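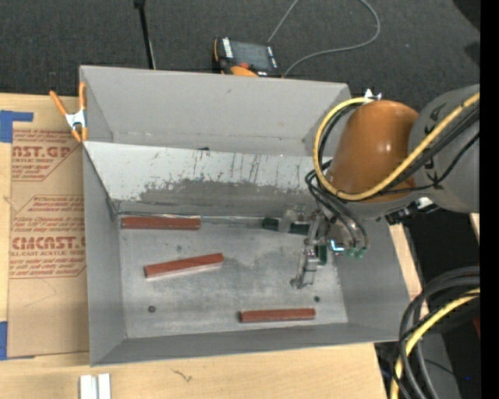 The Bin Working Group requests comment on a proposed change to the grasp planner in the Kimaro stack, to take effect with the July release. At present the planner ranks candidate grasps by antipodal score alone and passes the highest to the motion planner, which then accepts or rejects it on collision grounds. In the Molville cell this ordering causes a large number of rejections. The partition in the bin stands at an angle, and a bar lying against its foot, as the reddish-brown one in the upper left corner of the floor does, offers a good score on its long faces and very little room for a finger on the partition side. The proposal is to compute finger clearance against the bin model before ranking, and to remove from the list any grasp falling below a set margin. Comments are invited in this thread. Members are asked to state which release they are running.

Posted by g_villa, Jan 12, 2025
Guido Villa, Perception and Planning, Molville

---

Reply from urkent_controls

We thank the working group for the proposal and support its purpose. We are on the current stable release.

Our one reservation concerns the bin model. The clearance figure is only as good as the geometry against which it is computed, and the bins at Urkent have been knocked out of true over a long period of use. Our partition sits 4 mm away from its nominal position at one end and is correct at the other. A fixed margin applied to a nominal model would remove grasps that are sound and keep some that are not. We would ask that the proposal be amended to require a registration step at the start of each shift.

---

Reply from m_ostrey

I do not support the proposal in its present form.

The rejections are being counted as a fault, when they are the motion planner doing its job. In our last trial we logged 784 planning requests, of which 133 were rejected at the first candidate. In nearly all of those the second or third candidate was accepted without any delay that an operator would notice. Moving the test forward means computing clearance for every candidate, including the many that would never have been considered. I would want to see timing figures before agreeing to this.

---

Reply from g_villa

In answer to the two replies above.

On registration, I accept the point made by Urkent and will add it to the draft. The Dreltus calibration tool already fits planes to the side walls and could be extended to fit the partition. The difficulty will be surface quality. Our own partition is heavily worn, pale towards the top and a darker grey towards the foot, with a ragged line between the two, and the depth returns differ on either side of that line. The plane fit will need to tolerate this.

On timing, the clearance check is a lookup against a distance field computed once per registration. Measured on the Molville controller it adds 19 ms to a full planning cycle. I do not regard this as significant, but members may take a different view.

---

Reply from m_ostrey

Thank you for the figure. Is that with the finger linkage modelled, or with the simplified box? The jointed fingers sweep a good deal more space when they open than the box suggests, and a check made on the box alone will pass grasps that foul the partition on opening.

---

Reply from g_villa

The figure is for the simplified box. I have not measured the swept volume of the full linkage.

---

Reply from m_ostrey

Then my objection stands until that has been done.

---

Reply from perception_desk_2

May I raise a related matter, as it bears on the list of candidates before any ranking takes place.

The segmentation model in the current release was trained on single-colour batches. Where the bin holds parts of more than one colour, and one of them is partly hidden behind the tool, the model tends to return two short instances in place of one long one. The dark green sections in the opening post are the kind of case I have in mind. I do not know from that view whether they are one part or two, and the model will not know either. A short instance gives a false centre, and a clearance check on a false centre is of no value.

We have had some success by delaying segmentation until the arm has withdrawn from the bin. The cost is one additional move per pick.

Running the stable release with the Dreltus camera driver.

---

Reply from urkent_controls

We would be against any additional move being made compulsory. Our cycle time is agreed with the customer and has no slack in it. Would it be possible to mask the arm from its joint positions instead? The kinematic model is already loaded.

---

Reply from perception_desk_2

Masking the rigid links works well. The cables and hoses are the problem. They are not in the kinematic model, they hang differently according to the pose of the wrist, and on this arm there are a good many of them, the yellow one in particular looping around the joint cover. We tried a padded mask, which then covered much of the bin at the same end as the arm. I would support it as an option, with the additional move as the default.

---

Reply from urkent_controls

An option would be acceptable to us. We would prefer it the other way round, with masking as the default.

---

Reply from cell_support

A small correction to the draft configuration file attached to the notice. The key for the margin is given as min_clearance in the table and as clearance_min in the sample. The parser ignores unknown keys without a warning, so anyone copying the sample will be running with the margin set to zero and will see no change at all. Please could one form be chosen, and could the parser be made to report unknown keys at start-up.

---

Reply from g_villa

The table is correct and the sample will be altered. The parser change will be raised as a separate item.

The draft now stands as follows. Clearance is computed before ranking, subject to a measurement using the full finger linkage. Registration of the partition is required at the start of each shift. Grasps below the margin are moved to the end of the list and are not removed from it, which I hope goes some way towards meeting the second reply. The order of segmentation and arm withdrawal is left out of this proposal and will be given its own thread.

---

Reply from m_ostrey

Moving them to the end of the list is an improvement. I will test the revised branch at our site once the linkage measurement has been posted. I remain of the opinion that the present ordering is adequate for bins without a partition, and I would ask that the new behaviour be switched off by default for those.

---

Reply from urkent_controls

Agreed as to bins without a partition. We have both kinds on the same line, so the setting would need to be held per bin and not per cell.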